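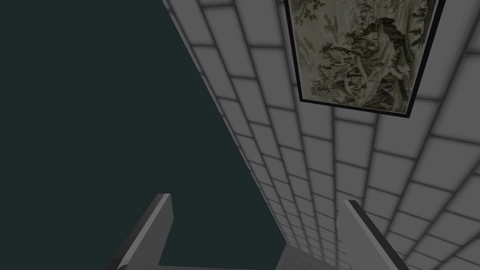 1. Locker Rooms and Showers

Facility: Goodall Field House, Kavcombe
Inspection type: Preseason, high school athletics
Completed by: Wendy Parsons, Facilities and Athletics Safety
Rating key: S = satisfactory, R = repair needed, N = not inspected

1.1 Floor drains clear and covers secured: S
1.2 Hot water limited at the mixing valve: S
1.3 Benches anchored to floor: R
Comment: Bench 2 in the visiting team room moves when pushed. Replace both floor anchors before the first home contest.

1.4 Lockers free of sharp edges: S
Comment: 46 lockers checked. Locker 43 has a bent hinge but closes properly. Recheck in December.
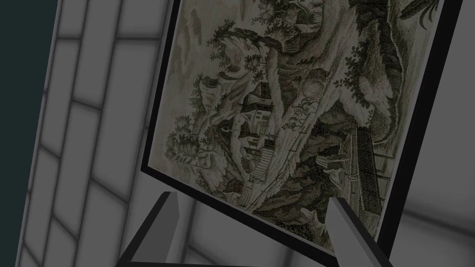 1.5 Emergency lighting tested on battery: S
1.6 Posted weather and heat procedures current: R
Comment: The posted copy lists last season's athletic trainer. The head coach shall post the current version.

2. Main Court

2.1 Playing surface clean, level and free of loose boards: S
2.2 Wall padding behind each baseline firmly attached: R
Comment: East baseline padding has separated from its backing at the lower corner. The court may be used for shooting drills at the west end only until the padding is refastened.

2.3 Backboard safety straps in place: S
Comment: Straps are the Jakeck model. The service tag is signed and legible.

2.4 Volleyball floor sleeves capped flush: S

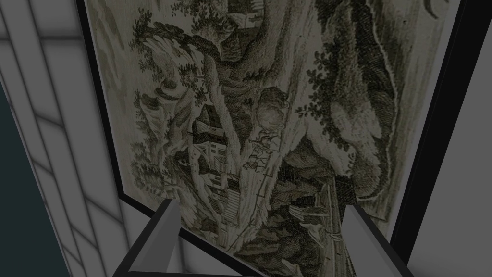 2.5 Scorer's table cords covered and taped: N
Comment: Table was in storage. Inspect on the day of the first scrimmage, no later than 4:00 p.m.

3. Bleachers and Spectator Areas

3.1 Posted capacity matches current permit: S
Comment: Posted and permitted capacity are both 400.

3.2 Handrails tight at all aisles: S
3.3 Bleacher sections lock when fully extended: R
Comment: The north section did not lock on the first attempt. Clumetti has been asked to service the latch. Keep the section closed and roped off until the work order is signed.
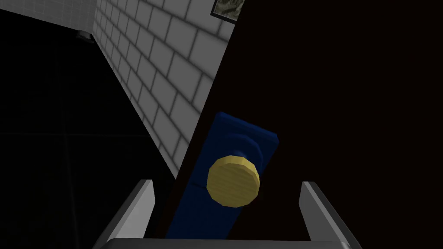 3.4 Aisles and exit paths unobstructed: S
3.5 Exit signs lit: S

4. Medical Readiness

4.1 Defibrillator present, charged and within pad expiration date: S
4.2 Emergency action plan posted at scorer's area: S
4.3 Ice and first aid supplies stocked: R
Comment: Elastic wrap and nitrile gloves are low. Reorder through the athletic office.

Items marked R must be corrected and initialed by the athletic director before the affected area is released for competition.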